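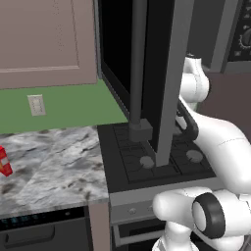
stilun_reader wrote:
I disagree with the first post. My mother has home care through Tivumel and the new fee is not "a small adjustment". It is a coordination charge that did not exist before, and it is taken every month whether somebody coordinates something or not.

marrow7
I did not want to say it is small for everybody. I said it is small compared with a place in the residential home at Stilunlow. We received the offer in July and I had to read the page of costs two times before I believed it.

stilun_reader
Fine, but these are different things. A person who needs help with washing and one hot meal should not be compared with a person who needs a nurse at night.

Quillback
Can I ask what the charge is? My father's letter says only "see schedule" and there was no schedule in the envelope.

stilun_reader
For us it is 200 a month. The full monthly bill is now 1,569, before the contribution is taken off. I telephoned and the lady was polite, but she could not tell me which hours are included.

Quillback
Thank you. I will ring them tomorrow before 3, after that it is always the machine.

oldferry
I worked as a care assistant in Stilunlow for seven years, in a different company, so please take my opinion with this in mind. Coordination is real work. When a carer is ill at six in the morning, somebody must find another one, and she also has to know that Mrs So-and-so does not accept a man in the bathroom. Before, this was hidden in the hourly price. I prefer to see it written.

stilun_reader
I would prefer it also, if the hourly price had gone down. It has not.

oldferry
That I did not know. Then you have a good reason to complain, and I would do it in writing.

marrow7
In our case the hourly price did go down, but only for the visits at the weekend. Maybe it depends on which agreement you signed? Ours is the newer one, with the green cover page.

stilun_reader
Ours is the old one. Nobody offered us the newer one.

Quillback
I have now spoken with them. They will send the schedule by post, and I can ask for a review of the agreement without losing the present hours. I had to ask this last thing twice, but she said yes. Ask for the reviews desk, not the accounts desk.

stilun_reader
Good, I will try the same. Did she say how long it takes?

Quillback
Up to 3 weeks.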